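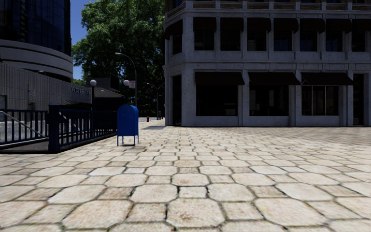 Hirness Open Data Group, Postal Records Team

Prillham Street Mailbox Records – README

What is in this folder

The records describe public mailboxes in Prillham and the neighboring district of Flilline: where a box is placed, which collection times are printed on its plate, and on what kind of ground it stands. We made them for people who study how residents reach postal services on foot. Teachers have also asked for them for map lessons, and the license permits this.

The release contains 400 boxes. Each box has one row in the main table and one or more rows in the table of visits. The visits table has 3,000 rows.

Files

boxes.csv – one row for each mailbox
visits.csv – one row for each time a surveyor visited a box
plates.csv – the text of the collection plates, typed by hand
streets.csv – street names in their old and new spelling
CHANGES.txt – what is different from the previous release

All files are in UTF-8, with a comma as separator. Text which has a comma inside is put in double quotes. Please do not open plates.csv in a spreadsheet program without setting the columns to text, or the collection times may be changed to decimal numbers.

Main fields in boxes.csv

box_id: the letter P or F and four digits. The number is never used again after a box is removed.
street_id: connects to streets.csv.
setting: sidewalk, plaza, wall, station, shop front, or other.
ground: paving stone, asphalt, concrete, gravel, grass, or unknown.
mount: legs, pedestal, wall, or unknown.
last_pickup_weekday: in 24-hour form, local time.
status: in use, closed, removed, or moved.

An empty cell means that the surveyor did not record the value. The word "unknown" means that the surveyor looked and could not decide. These two are different and we ask you to keep them apart in your analysis.

How the data was collected

Surveyors walked fixed routes and filled in a paper form, which was typed the same evening. A second person compared the typed rows with the paper. Where the two did not agree, the box was visited again. The routes in Flilline were planned by Mirta Maldonado, who also wrote the rules for the setting field.

The position of a box was taken while standing in front of it. In narrow streets the error can be large – we have seen points which fall on the wrong side of the street. For distances under the width of a street, please use the field side_of_street and not the coordinates.

Known problems

The Psarras quarter was surveyed only once, before the street works, and several boxes there may have been moved. Their rows have the value "old" in the field check.

Boxes inside office buildings are not included, also when the lobby is open to the public.

Collection times on Saturday are missing for the boxes with the older type of plate. The older plate does not show them.

License and citation

You may copy, change, and share the data if you name the source. Please cite as: Hirness Open Data Group, Prillham Street Mailbox Records, release of May 7, 2025.

Corrections

Send the box_id and one sentence about the mistake to the Postal Records Team. A correction without a box_id is difficult for us to use. The next release is planned for September, and corrections which come after the files are closed will go into the one that follows.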